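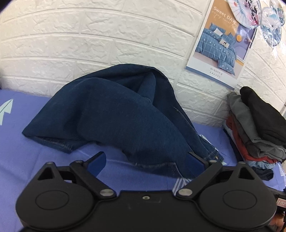

Section 5. First wash and dark loads

Wandik compact washer has to be leveled and plumbed before you start this section. If it isn't, go back to Section 4. Run one empty cycle first, no detergent, just water, to flush the factory dust out of the drum. While that runs, sort. Darks get their own load the first few times, and anything heavy, like the dark blue jeans crumpled on the bed in the photo, counts as a dark AND as a heavy item. Small drum. Heavy stuff soaks up water and throws the balance off.

Before you load

1. Check the drain hose is hooked over the standpipe or sink edge. Not pushed all the way down. Leave a gap for air or it will siphon and you'll get a fill that never ends.

2. Open the cold tap fully. Hot tap only if you have the two-hose model. Check both ends for drips. Hand tight plus a quarter turn with pliers, no more.

3. Empty pockets. Coins and keys go straight to the pump filter and the pump is not covered for that.

4. Close zippers, undo belts, turn denim inside out. Rivets scratch the drum and catch on knits.

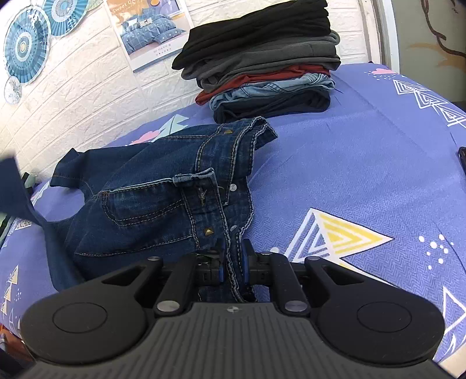 5. Load loosely. You should be able to get a flat hand in on top. Max 2 pairs of adult jeans per load, with a few light items to even it out.

CAUTION: Do not wash rubber-backed mats, shoes or anything with gasoline or solvent on it. Fire risk.

Running the cycle

1. Pour detergent in the left-hand drawer. Use half of what the bottle says, its a small machine. Softener goes in the middle, stay below the line.

2. Turn the dial to DARKS. Default is cold, 45 minutes. Press and hold START until it beeps.

3. Door locks. Wait for the click. If the lock light blinks, something is caught in the seal, usually a drawstring or a sock. Run a finger around the rubber, pull it clear, shut the door again. 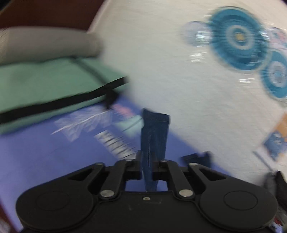

Still blinking after that, unplug for a couple of minutes and plug back in. If it blinks again see Error Codes, page after next.

4. To add a forgotten item, press PAUSE and wait for the lock to release. Only works in the first part of the wash. Once the water is above the door line it will not open, don't force it.

5. End of cycle is three long beeps. Take the load out soon after, creases set fast in a small drum. Leave the door ajar so the seal dries out.

NOTE: Some loud thumping on the first spin is normal with a heavy load. If the machine walks, stop it, spread the load by hand and start SPIN ONLY.

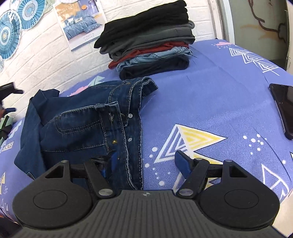

Walking that keeps happening with a balanced load means the feet. Check the lock nuts are tight against the base, and that the transit bolts are out. Yes, all of them. Keep the bolts, you will need them to move house.

Pump filter: clean it after the first 5 loads, then once a month. Towel on the floor first, there is allways some water left behind the cap.

Parts and hoses: Funent part numbers are on the back cover.

Rev. June 30, 2018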